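Suture bench notebook, Roleo room
May 18, 1999

Continuing with interrupted stitches on tissue. I write more than usual today, so that whoever takes the bench next week can follow what was tried and does not repeat it.

Colour of thread. We stay with the dark one. The light thread from the Akuter box is pleasant to tie but on pale tissue I lose the tails, and then I cut too near the knot. I did 5 stitches with it in the morning and I threw out the strip. Please leave the Akuter box on the lower shelf, it is fine for the foam pads.

Length of thread. I cut the working pieces longer than is written on the Liem sheet. The sheet gives a length which is enough for one stitch if you tie perfectly, and I do not tie perfectly. With the longer piece I can make two stitches before changing, but the free end falls all over the wound and I must move it away each time with the back of the forceps. Maybe somewhere between is right. To try.

Order of stitches. There was a discussion at the bench about where to begin. The Master handout says first stitch in the centre, then halve each side. I was taught the other way, from one end and continuing. I tried both today on separate strips. With the centre first, the edges meet well but my last stitches near the corners are crowded. With the end first, the spacing is easier for me to judge by eye, but on a long cut one edge travels forward and there is a small fold of skin left at the finish. For straight cuts on the bench I will continue from the end. For anything curved I would follow the handout.

Knots. Surgeon's knot first throw, then two single throws in opposite directions. Twice I caught myself throwing in the same direction and the knot slid when I pulled on it. Also I like to let the knot sit on the line of the cut, and this is a bad habit, I know it. It should be pulled to one side so it does not press on the edges. I wrote this same remark in October and I still do it. Next session: after each stitch, stop, move the knot, and only then cut.

Tails. Not equal. Some were short and neat, some I left long because I was looking already at the next stitch. I would like to agree on one length for everybody at this bench, otherwise we cannot compare the strips. My proposal is to mark the length on the scissor blade with a bit of tape.

Tension. Too tight on the second strip, the edges were rolling inward. Better on the third one. I find it helps to lay the first throw flat and wait a moment with the hands still, before the second throw. When I hurry, the first throw opens and I compensate with pulling.

Light. The lamp is good in the centre and poor on the side. I moved the tissue a few times to keep the stitch under the bright part, but then the angle to my hand changes. A second small lamp from the left would solve it. I asked for one on the request form, number 284, no answer yet. 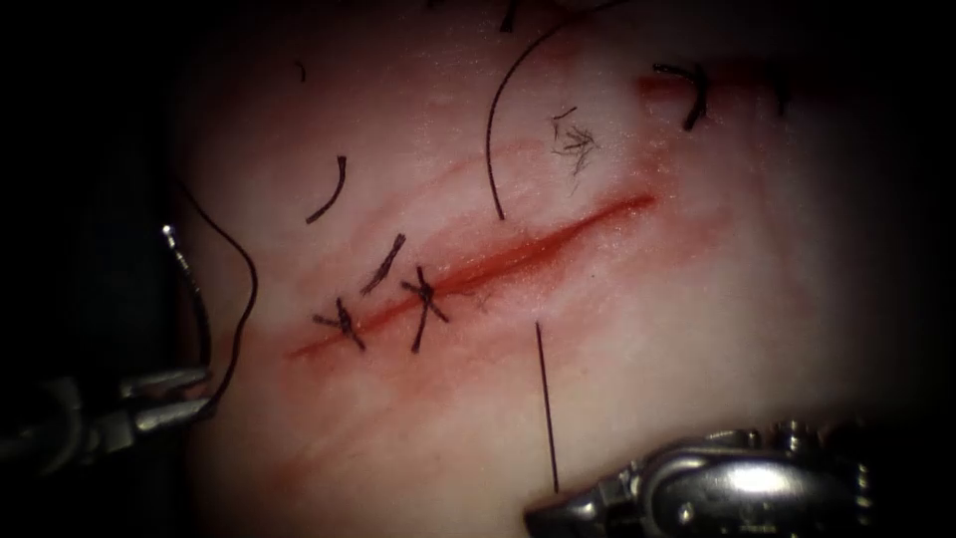
Straight cut, two interrupted stitches in at the lower left, upper right half still open. Knots sitting on the line.

Looking at this again in the evening, the knots are where I said they should not be. The tail below the second stitch is also much longer than the others. And the cut thread is lying everywhere. It is a nuisance for a practical matter: between two dark pieces on the tissue it is easy to grab the wrong one with the forceps, and I did this at least once today. So a new rule for me, every trimmed end goes on the wet gauze at once, before the next bite. I will put a square of gauze beside the tray and one spare.

Supplies. Needle holder 29 does not lock well on the first click, I put it aside with a label. Dark thread, box 647, is getting low, please open the new one only when this is finished. Gauze OK. Scissors need sharpening, they chew the thread more than cut it, and the ends become fuzzy.

For next time: tape on the scissors, shorter working thread, knots to one side. One strip with the end first and one with the centre first, same length of cut, so we can put them side by side. Strips to be kept in the fridge drawer with date and initials, also the ugly ones.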